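How to Start a Welcome Group for a Refugee Family in Your Town

So you've read the headlines, you feel awful, and you want to do something that has an address and a phone number attached to it. Great! Starting a welcome group is one of the best things I've ever been part of, and you don't need a law degree or a spare house to do it.

Start with people. Ours began with me, Tarek Shehata and a sheet of paper on the library notice board. We asked for five names and got 30, so be ready for that – people really do want to help, they just want someone else to book the room. Pick one person to hold the contact list and stick with them.

Next, call the resettlement office nearest you before you buy a single mattress. They know which families are expected, how big they are and what languages they speak. Ask what they already cover. In our case they handled the first month of rent and we handled nearly everything after that.

Then do your budget. We set ourselves a target of $2000 and put $500 of it aside straight away for things we hadn't thought of (bus passes, a crib, a second set of keys, more bus passes). Write down every gift as it comes in, even the small ones.

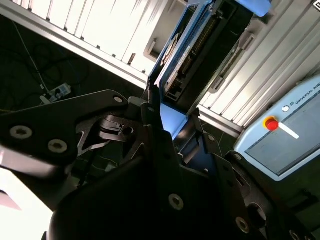
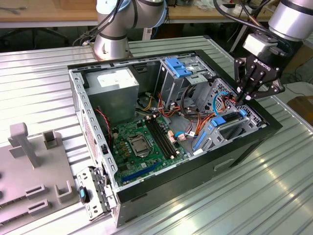 Do we need to speak the family's language before they arrive?

No one in our group did, and we managed well with a paid interpreter for the big appointments and a phone app for groceries. Book the interpreter early for the school and doctor visits, and never ask a child to translate medical news.

Now for arrival day. Keep it small! Two or three faces at the airport is plenty. Put a warm meal in the kitchen, show them how the stove and the locks work, leave a card with two phone numbers on it, and go home. Ginette Vidal, who came here as a child in 1983, told us her parents remembered the quiet of that first evening more fondly than any of the gifts.

After that it's ordinary life. School forms, a library card, a walk to the bus stop, somebody's birthday. Set a fixed hour each week when one of you is free to sit down and go through the mail – letters pile up quickly and some of them have deadlines. Swap that job every June so the same person isn't stuck with it.

If you get going, write and tell us! We love hearing from new groups.

Contact | Copyright Zotley Welcome Group | Back to top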